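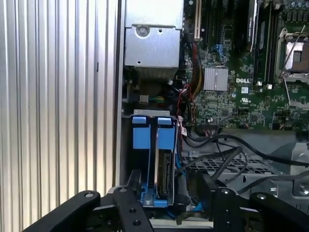 Monday. The section committee's decision on the winter hut was received this morning, and the north ridge party is confirmed for the first week of December. Hannelore Haberkorn will lead, with two ropes of two and a start from the hut at four. I spent an hour comparing the ridge notes with last season's log, and found myself describing the upper slabs to her as close vertical ribs, light and shadowed by turns, much like the ribbed aluminium panel beside the green Dell board in the open computer. She accepted the comparison and asked that it be entered in the route description.

The approach remains the chief concern — 387 metres of ascent before the first belay, most of it in the dark. Members are to carry 13 slings between the ropes and to report to the hut book on return. The register now stands at 248 names.

Knee still stiff on the stairs. I have put the Bauerfeind support in the top of the rucksack and shall decide at the hut whether to wear it. Letter to the hut warden to be written tomorrow.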